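**Striped tablecloths - do any of them really hide stains?**

**mallee_kate** wrote:
Every shop tells me a blue striped cloth is the practical choice for a breakfast table. I paid $117 for a Drikano one in February and I'm not convinced. Milk dries on it as a dull grey patch, stripes or no stripes. Has anyone had better luck?

**Homwood22** wrote:
Mine's nine years old and looks fine. Cold water straight away, then a normal wash. Are you using softener?

**mallee_kate** wrote:
No softener. And "looks fine" from across the room, or up close?

**Homwood22** wrote:
Up close. Well, reasonably close.

**Esmaeil Taheri** wrote:
I'd question the colour advice too. Dark navy shows every crumb and every dried splash. A mid denim blue with pale lines is more forgiving, but only with the wrinkles out. The embroidery is what I'd avoid if you're fussy, as raised stitching is a pain to iron around.

**pisent_pete** wrote:
Disagree. Embroidery sits off at the edge where no one eats. Just iron it face down on a towel. You lot are overthinking a bit of fabric.

**Esmaeil Taheri** wrote:
Face down on a towel is what I do, Pete, and it still takes me 22 minutes. My favourite cloth has gold cursive stitching and I'm not giving it up - I just don't believe anybody who calls it low maintenance. The milk carton and a white cup live on mine most mornings, so it gets a proper test. I'll try the cold water trick and report back, though I wouldn't hold your breath.
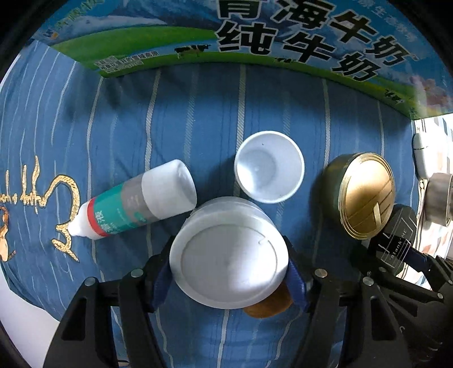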